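Home | Boards | Kitchens | New posts | Log in
Reading time: 2 minutes

Dark marble worktops – worth it?

tealeaf_203
We've been quoted 3000 extra by Broruvier to go from laminate to dark marble. The salesman says the sealant they use (Dalimden) makes it "practically stainproof". I've heard that sort of thing before about a carpet. Has anyone lived with it?

gritstone
Practically is doing a lot of work there. Marble is soft and acid marks it. Lemon, vinegar, wine, all of it. A sealer slows down stains but it won't stop etching, whatever it's called. Ask him to put "stainproof" in writing and see how fast the subject changes.

Mrs Pelmet
I disagree, we've had ours since December and love it. Dalimden went on in an afternoon, two coats, and there isn't a mark on it. You wipe up spills, same as on any other surface.

gritstone
December isn't very long though. Come back when you've had a few years of curries on it.

Mrs Pelmet
We do cook, thank you.

oddsocks264
My objection is the colour. Dark shows every crumb and every ring from the tap water. Ours is granite, nearly black, and I wipe it four times a day – it looks clean for ten minutes. The Šimkus showroom keeps theirs under spotlights with nothing on it but a bowl of pears.

tealeaf_203
The pears are in Broruvier as well! Do you leave cups on it or is it coasters everywhere?

oddsocks264
Cups straight on. Rim down leaves a ring if it's still wet, so dry them first. This is the sort of dark I mean:

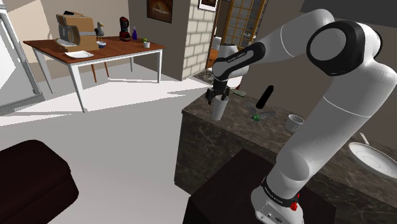

White cup over dark marble, computer render

gritstone
A render is no use for judging crumbs. Get an offcut and leave half a lemon on it overnight. Clilent charged me 100 for a sample and I'd still say it was cheaper than finding out later.

Mrs Pelmet
100 for an offcut? Ours was free.

tealeaf_203
Will ask for one. He's gone a bit quiet since I mentioned the writing.

We use cookies to remember your settings. Accept | Manage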